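I have eaten lunch at my desk, out of the container, with a fork I keep in a pencil cup, for most of my adult life. So when Rasha Tannous told me back in July that she sets herself a proper place for every single meal, even toast, even when she's home alone, I laughed at her (sorry, Rasha). Then I went over to her apartment in Firnville for soup and she slid a tray in front of me with everything sitting where it should be, and I swear the soup tasted better. I've been trying to copy her ever since.

The first thing I learned is that a tray changes everything. I used to think trays were for cafeterias and people with the flu. But if you put a tray down first, your meal suddenly has edges! You carry it all in one trip, the drips stay put, and when you're done the whole business goes straight back to the sink. Mine came from Satero, the little housewares place by the bus station, where they had a bin of them for 18 dollars each. That felt like a lot for plastic. I stood there long enough that the woman at the register asked if I needed help, and then I bought two.

The second thing is that I own far too many bowls. I pulled them all out of the cabinet one evening and spread them over the kitchen floor and there were 25, and I live by myself with one cat. Most of them are chipped, or too deep for a spoon to rest in, or they're those giant pasta things that make a normal serving look sad. I kept the ones I reach for and boxed the rest up for my cousin, who just moved and has been eating cereal out of a measuring cup.

What I've landed on for everyday is pretty plain. Green tray, spoon and chopsticks on the right, one round bowl with a small square dish under it. I go back and forth on whether the bowl belongs on the tray or next to it. Rasha says on. I like it beside, because then the tray has room for the side stuff - pickles, a bit of rice, whatever is left in the fridge from the night before.
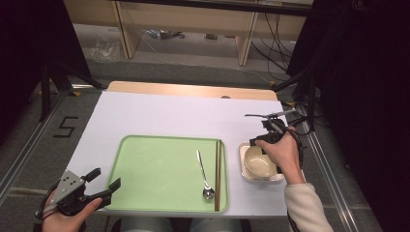
*Spoon and chopsticks on the green tray, bowl and its little dish off to the right.*

The dish under the bowl was Abla Chidiac's idea, by the way. She used to run the lunch counter at Yoo and she puts a plate under everything. I thought it was fussy until the first time I slopped miso over the side and it all stayed in the dish. Now I put one under my coffee too, and under the honey jar, which has been gluing itself to my shelf for years.

Chopsticks I'm still picky about. I like dark ones, and I like them long enough that I'm not getting my knuckles in the noodles. The spoon needs to be shallow. A deep spoon dumps hot broth on your tongue all at once and then you can't taste anything until dinner.

Next on my list is cloth napkins. I have my eye on some striped ones, but I also have a drawer full of dish towels I never use, and I could probably cut those down and hem them. If anybody has a good way to get a straight hem without a sewing machine, please leave it in the comments. Mine come out looking like a mountain range.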